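How to Clean a Vented Detangling Brush

By Anastasia Kontogiannis
Jan 28, 2025

A vented brush has a head made of separate ribs with open slots between them. Hair and lint collect at the base of the pins, and product residue collects along the sides of the ribs where a cloth does not reach. The procedure below removes both. It applies to plastic brushes with ball-tipped pins and no cushion pad. For a cushioned brush, see the note at the end.

What you need

Wide-tooth comb or a rat-tail comb
Small blunt scissors
Old toothbrush, soft
Bowl large enough to take the head flat
1,000 ml warm water
2 teaspoons mild shampoo, unscented if you have it
Dry towel

Do not use boiling water, bleach, acetone or a dishwasher. Heat can warp thin ribs, and a warped rib does not go back.

Step 1. Remove the loose hair

Work dry. Slide the tail of the comb under the hair at the handle end of the head and lift toward the far end. Repeat along each rib. Where hair has wound around the base of a pin, snip it on two sides and pull the pieces out with your fingers. Keep the scissors parallel to the rib so that you do not nick the plastic.

Step 2. Check the pins

Hold the brush by the handle and look across the head from the side. On a fanned head the outer pins splay outward by design, so compare each pin with its neighbors in the same row. A pin that leans against its row is bent. A pin with no ball tip will scratch the scalp, and the brush should be replaced.

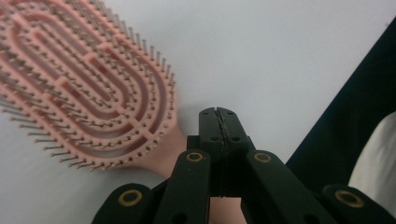
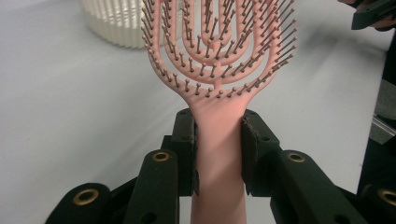

Pink vented brush with curved ribs and ball-tipped pins, lying on a white surface (first) and held upright by the handle (second).

Step 3. Soak the head

Mix the shampoo into the water. Lay the brush in the bowl with the pins facing down and the handle resting on the rim. Leave it for ten minutes. If the pins are metal, do not leave it longer - standing water at the base of a metal pin can start rust.

Step 4. Scrub the slots

Hold the brush with the pins pointing down. Run the toothbrush along the length of each slot from the back, following the curve of the rib. Turn it over and clean between the pins with short strokes toward the tips. Stroking across the rows bends the outer pins. The neck, where the head narrows into the handle, usually holds the most residue and may need a second pass.

Step 5. Rinse and dry

Rinse under lukewarm running water from the back of the head until no foam comes through the slots. Shake it over the sink, press it pins down on the towel, then leave it pins down in open air overnight. Do not use a hair dryer on the hot setting.

How often

Remove hair after every few uses. Wash every two weeks, or weekly if you use leave-in conditioner or dry shampoo.

Cushioned brushes

Do not soak these. Water enters through the vent hole and stays behind the pad. Dip the toothbrush in the shampoo mix, shake off the excess, and scrub the pad surface only. Wipe with a damp cloth and dry pins down.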